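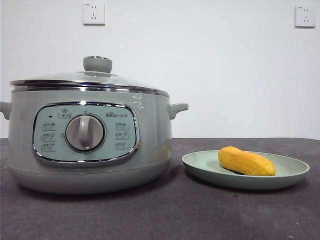
4 min read

31 December 2023
By Drimelska

I have had the green electric pot out on the worktop all week, so I may as well write it up before I put it away again. A few people asked in May whether it was worth having one if you already own a hob and a decent saucepan, and I said I would answer when I had used it properly. I have now used it through a summer and an autumn and most of a winter, in a kitchen where only two of the hob rings work.

It is a pale sage green, wide and rounded, with a glass lid and a round dial on the front. The dial has printed labels on both sides of it for the different functions. I use two of them. The rest I tried once each when it was new and have not gone back to. I cook on the one I think of as "high" and I keep things warm on the lowest, and that covers nearly everything I make.

The glass lid is the part I like best. With my old stockpot I was always lifting the lid to see what was going on, and the kitchen window would be streaming by the time tea was ready. The knob on top is the same green as the pot. I still use a cloth to lift it, out of habit.

I moved to Drerkcombe with very little kitchen stuff and a very small kitchen. The worktop is dark grey and mottled, and it shows every crumb and every ring of water, so I wipe it down more than I ever did at the old place. There is one stretch of it long enough to work on. The pot takes up a good half of that when it is out, and a dinner plate goes next to it, and then you are more or less finished for space. I chop on the table in the other room and carry things through.

What I cook in it, mostly:

Soup. Leek and potato, or whatever is left in the rack. I fry the onions in it first so there is only the one thing to wash.

Rice, but only when I am making enough for two days. For a single portion I still use a small saucepan.

Dumplings on top of a stew. You need to leave room for them to swell and I have got this wrong more than once.

Corn on the cob, which is what I get asked about more than anything else on here, I think because people remember the post about the Urumer farm shop and the sack I came home with. My way of doing it is very ordinary. Bring the water up with the lid on, no salt, put the cobs in, lid back on, and give them 10 minutes. Salt goes on at the table. If the cobs are very fresh you can take a few minutes off that. If they have been in the fridge a while, leave them as they are and have plenty of butter.

I put each cob on a plain white plate while I get the next one out. A plate with a bit of a rim is best, as a cob will roll given half a chance. 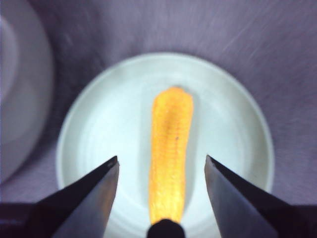 I have tried doing them in the oven wrapped in foil and they were fine, but it took a long time and I did not think they tasted any different. Somebody wrote to say that I should be cooking them in milk. I did that as well. I would not bother.

My notebook says I have cooked in this pot 185 times since I got it. I write everything down, as regular readers know, and I stopped apologising for it a while ago. The nearest thing to it in the notebook is the kettle, which I do not record.

Now the things I am less keen on. The two handles at the sides are short, and when the pot is full of soup you have to get a proper hold before you lift it. I ladle the first few bowls out where it stands and only carry it to the sink once it is half empty. The shiny edging around the panel on the front picks up fingerprints, and so does the rim of the lid. I go over both with a dry tea towel and they come up all right.

The flex on mine is also on the short side, so it has to live at the socket end of the worktop, and the toaster has been moved to the top of the fridge. The toaster has not been used much since.

Cleaning is easy enough if you do it the same evening. I left lentils in it overnight in the autumn and had to soak it until the following afternoon.

I have been asked what I would buy if this one packed up. Probably the same again, or one a size smaller, to get a bit of worktop back. The shop in Cha where I got my steamer basket had some smaller ones in when I last looked, but I did not go in and ask about them.

For tomorrow I have 300 grams of split peas soaking and the end of a ham in the fridge, so the pot will be staying out for one more day after all. I also need to find the lid for the big plastic tub, or there will be nowhere to put what is left over.

Contact | © Drimelska 2023 | Back to top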